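Budget for a small gripper setup at a makerspace - buy the arm now or start in simulation?

Posted in: Robots and automation > Buying and planning
May 29, 2020

Tshepo Visser
Joined 2018, 11 posts

We run a small workshop and have 2678 pounds put aside for a tabletop arm and gripper. The job is simple on paper: pick up toy building bricks from a flat surface and put them in a tray. It's for a sorting display we want working by September.

I have two quotes. The Cirach arm comes with a two-finger gripper and would use up nearly all of the money. The Prandum arm is cheaper but has no gripper, and the one they suggest is extra. Neither quote includes a spare set of fingers or a camera mount.

Would you buy the arm straight away, or spend a few weeks in simulation first? I have a decent desktop PC already. I also don't know how wide the gripper needs to open. The bricks are the chunky sort as well as the small sort.

3 replies

benchvice_sam
224 posts

Get the Cirach. Mate of mine has one and it's fine. Don't overthink it.

Molefe
108 posts

I would do the simulation first, mostly because of the gripper question. The arm is the big number on the quote but the fingers are what decide whether the job gets done, and fingers are cheap to change before you've paid for anything.

Work out the widest brick you want to pick up, measured both ways round. Then add room on each side. If your opening only just clears the brick, every small error in position puts a fingertip down on top of it. People tend to budget for payload and reach and forget this part. For toy bricks payload hardly matters.

Keep the model plain to start with. One brick, a bare surface and the two fingers will tell you a lot about clearance, and your desktop will cope. Look at it from close to the gripper, as that is the view you'd get if you later mount a camera on the wrist:
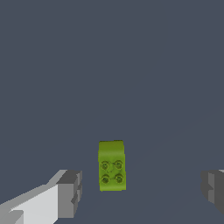
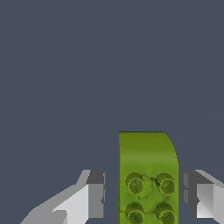 Do a batch of attempts with the brick at different angles and write down the ones that fail. If most of the failures are down to opening width, ask both sellers for a wider gripper price before you order. If they are down to not knowing where the brick is, put the money into the camera and mount.

On the quotes themselves, I'd ask for these to be added as separate lines:

Spare fingers, two sets
Camera mount and cable
Power supply, if it isn't in the box
Delivery and any import charge
Emergency stop button

The last one gets left off cheap arms quite often. Visitors will be standing near yours, so don't treat it as optional.

I'd also hold back a bit of the 2678 for a tray, clamps and a decent board to bolt the arm to. If the Cirach takes nearly the whole amount then it is really over budget, and the Prandum with a separate gripper may come out better. Check that the gripper bolts straight on to the Prandum wrist. Adapter plates can be slow to arrive.

For dates, I'd work back from September. Ask each seller for the delivery time in writing and leave yourself at least a month with the real arm on the bench. Simulated bricks don't slide about quite like real ones, so some of the tuning will have to be done again.

Undon
11 posts

Agree with most of that. One thing to add - ask whether the fingertips can be swapped without taking the whole gripper apart. Ours can't, and changing them uses up half a morning. Soft pads are worth having too, hard plastic on hard plastic slips.

Second-hand is an option if you aren't fussy, but check that the controller software still gets updates.

Tshepo Visser
Thanks all. I've asked Prandum about the wrist fitting and gone back to Cirach for a price without the gripper. Will measure the bricks tonight.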